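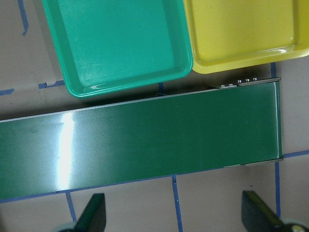

I've gone right off drawers. I say this as a man who owns a great many of them, mostly the little clear-fronted plastic ones that come in a cabinet and hang on the garage wall looking terribly organised, and who has spent most of his adult life pulling them out one after another looking for a fuse. What I want now is trays. Shallow ones, open at the top, with a good thick rim you can get your fingers round, in colours you could tell apart from the far side of the room. Put a teal one and a yellow one next to each other, close enough that the rims nearly touch, with a length of conveyor belt running along in front, and I think you've got a better sorting bench than anything in my garage (and I include the cabinet, which cost me a fair bit of money and a Saturday).

Search this site Type and press enter

Give me a tray I can see into
By Murray Morin
Tuesday, December 22, 2020
309 shares 30 comments

My trouble with drawers started at work, if I'm fair to the ones at home. I did a long stint at Marchand, the electrical spares place in Mivolstead, on the returns side. Returns is where everything comes back in carrier bags. People buy three switches to find the one that fits and bring two back, or they bring back the old one by mistake and keep the new one, and it all lands on the bench in a heap with the receipts mixed in. And behind the bench we had a wall of drawers, every one with a typed label, and half the labels were wrong because the stock had moved on and the typing hadn't.

So what did we do? We did what everyone does. We put things in the drawer that was nearest. Then it was shut, and as far as the world was concerned that switch had been sorted, and it stayed sorted until some poor soul wanted it.

That's my whole complaint really. A drawer lets you get away with it! You can put the wrong thing in a drawer and feel exactly the same little glow as if you'd put it in the right one. You can't do that with an open tray. If there's a red button sitting in the tray for green buttons it nags at you every time you walk past, and sooner or later you pick it up and move it just to get some peace.

Tanner Caron, who ran the bench when I started, didn't agree with me about this then and doesn't agree with me now. His view is that open trays are for people who haven't got dust. I'll give him the dust. I've got a teal tray not unlike that one, glossy inside, and I wipe it more often than I wipe the kitchen worktop. But it's a flat floor with sloped sides and it takes one go with a cloth, whereas cleaning out a cabinet of little drawers is a job you put off until you move house. I've found dead woodlice in drawers of mine that I'd labelled "misc. good".

He also says you knock them over. Well, you knock over deep ones. You don't knock over a shallow one, there's nothing of it to catch your sleeve on, and if you do nudge it the thing just slides along a bit. The sloped side matters too, come to that. Try getting the last washer out of a square-cornered box with cold hands. With a slope you push it up the wall with one finger and it comes to you.

Now, colour. I used to be a bit sniffy about coloured trays because they looked like something from an infants' school, and I thought a grown man should be able to read a label. Then one winter I worked a week with the wrong glasses. After that I was all for colour. You say "it's in the yellow" and the other person has their hand in it before you've finished the sentence, and you haven't had to agree on whether it's a push-button or a button switch or a "stop-go thing", as one of our regulars used to call them. The only rule I'd make is not to give the colours meanings that are too clever. We had a system once where blue was for "tested" and green was for "tested, pending", and I couldn't tell you to this day what it was pending.

I do think you need only a couple on the go at once, mind you. Yes and no. Keep and chuck. Start with six trays and by teatime you've got a tray for things that nearly belong in one of the others, and you're back to heaps.

Then there's the belt, and I know this is where I lose some of you. A conveyor belt on a table sounds like a daft luxury. I thought so too until I'd used one, a short one, at a place that packed spares kits, where I was helping out for a few weeks one June. What it does is put things in a line. That's it! It takes a heap and makes it a row, and I would argue that a row is most of the way to being sorted, before you've made a single decision. You can't look at a heap and see what's in it. You look at a row and you can see the two that match and the one that doesn't, straight off, the way you spot the odd sock once they're on the washing line. 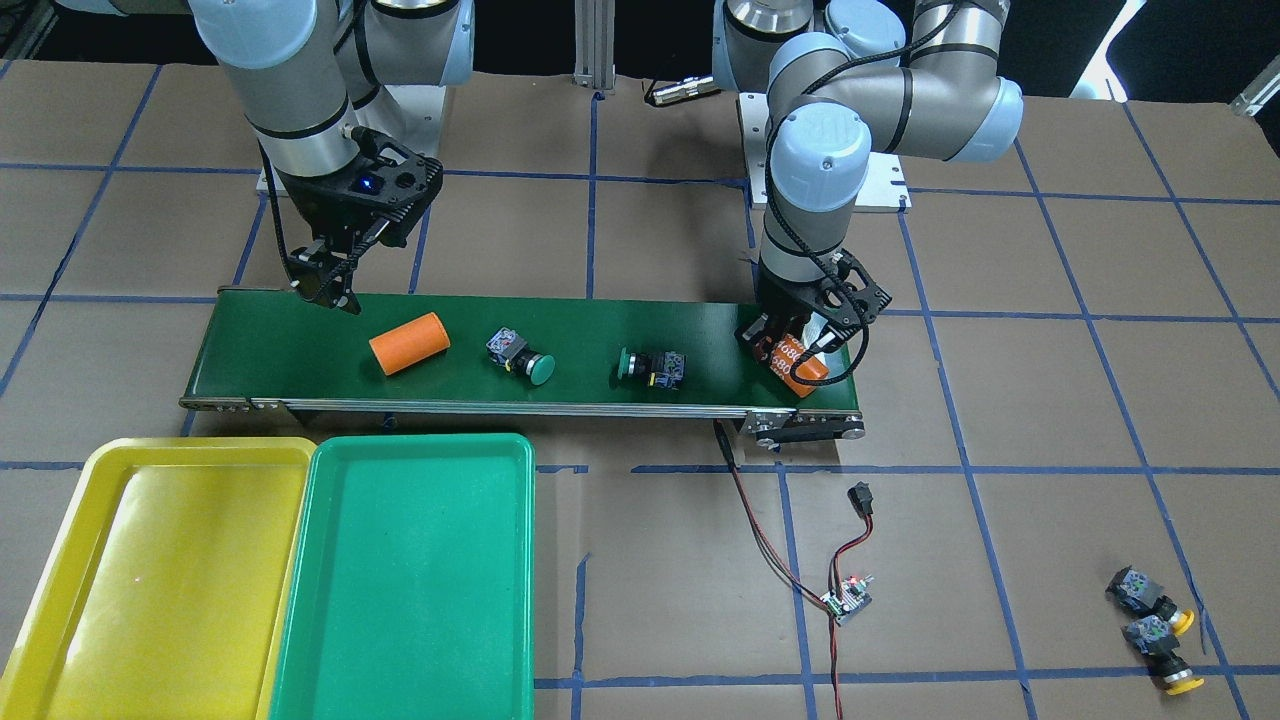
An orange cylinder and two switches with green caps on the belt, with brown paper and dark blue tape covering the table.

Look how easy that is to read. The cylinder is lying on its side at an angle and it still doesn't confuse anything, because it's got space to itself. You could be six feet away and know which of those you'd pick up first. Tip the same bits into a drawer and you'd be rummaging, and with mushroom-headed switches rummaging is a pain, they're all head and they hook on to each other. (Lovely things otherwise, the mushroom ones. You can press them with an elbow.)

I'm pleased about the brown paper as well. I'd have brown paper on every bench in the country. Tanner was always for rubber matting, and matting is fine and kind on the knees if you drop to the floor to look for a spring, but it goes shiny and black and then a dark screw vanishes on it. On brown paper more or less anything shows up. You can write on it! I used to jot part numbers straight on the table next to the part, and draw round things so I knew where they'd come out of, and when the whole lot got too scruffy to read you tore it off and put down fresh and felt like a new person. A roll of it lasted us ages.

Tape in squares is a step further than I've generally gone. We had one line of tape at Marchand, down the middle, his side and my side. But I can see the sense in a rough grid if there's a lot laid out, and I like that it's rough. Rule it too neatly and people start worrying about the lines and leave off looking at what's between them. Dark blue on brown is a good choice too, it's plain enough to see and it doesn't shout over the parts.

Something I would grumble about, seeing as I'm in the mood, is the way parts get labelled. The number is always printed large on the side that ends up facing the wall. There's an orange thing at the end of the belt with a white label that looks to say 1680, more than once, and to that I say well done, whoever laid that label out. Print it twice! Print it all the way round! I once went through 1000 relays for a stock check with the number moulded into the underside in letters the same colour as the case. I did it with a torch in my teeth.

I had a letter last time I wrote about this sort of thing, from a reader who told me sorting was a matter of character and that a tidy person would be tidy with a biscuit tin. I've thought about it a fair bit and I think it's rubbish. I'm not a tidy person. My wife would put that in writing. But I was tidy for years at a bench that made it easy, and I went straight back to being a slob at home with a wall of drawers that made it hard, and I was the same bloke in the same jumper both times. If you want people to put things back, give them somewhere wide and low and open, at the height their hand already is, and then leave them to it.

People spend such a lot on storage and so little on the bit in front of it, the flat bit, where the work gets done. You go into these shops and there are whole aisles of cabinets and stacking boxes and clever rails, and not one bare table with a couple of trays on it. I suppose there's no money in telling someone to clear a table.

Anyway, the cabinet in my garage is going. I've offered it to Tanner, who says he'll have it if I empty it first, and that's the sticking point, as I've got as far as the second column and there are things in there I can't put a name to. I've got the yellow tray out for those. If anybody can identify a brass collar with a slot down one side and a thread on the inside only, I'll put a photo in the comments tonight.

30 comments Share this 309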